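Adeel Virk had been promised a furnished apartment, and the man from Pirzada Lettings stood by the word. There were tables. There was a chair. It folded, he said, as though this were a second chair.

"And the floor," said Adeel.

"The floor is included."

It was a handsome floor, he had to give it that. Brown planks ran off in every direction, some tan and some nearly black, and they gave the place the look of a ship that had been sold off for parts. The rent was 900 a month. For 230 more he could have had the unit upstairs, with a couch, but the couch had a smell and the smell had seniority.

He signed. In Gatville you signed or you moved in with your sister, and his sister was Ye-ji Wang's bridge partner, so either way Ye-ji would hear about it by supper.

She did, and came over on the first evening with a casserole and an opinion.

"Where does a person sit?"

"On the chair."

"And where does the other person sit?"

Adeel had not planned for another person. He gave her the chair and stood at the white table with his plate, like a man waiting to be served at a bank. They ate. She told him that Iddrisu Aryee was getting rid of an armchair, a good one, green, with only the one accident in its past.

"I like the room to breathe," said Adeel.

"It's hyperventilating."

She left the dish behind so she would have to come back for it. He washed it, dried it, and moved it from the big table to the small one against the wall, then back again. It looked like company in both places. Around nine he unfolded the chair, folded it, and leaned it against the white wall to see if the room was any larger without it. It was larger, and much worse.

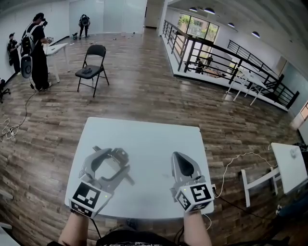
*White table, folding chair, and a good deal of floor.*

By January he had learned to arrange things. The chair went past the table, turned to face left, so that anyone coming in would think somebody had just gotten up and would be right back. He set a small dark thing on the seat to help the story along.

Iddrisu telephoned about the armchair. Adeel said he would think it over. Iddrisu said it had been raining on the porch, and on the armchair, and that a decision would be welcome.

"How bad was the accident?" Adeel asked.

"Soup."

"What kind?"

There was a pause while Iddrisu went out to check.

"Lentil," he said. "You can have it for nothing if you bring your own truck."

Adeel did not own a truck. He looked at the chair, which had the small dark thing on it, and went to call Ye-ji about her dish.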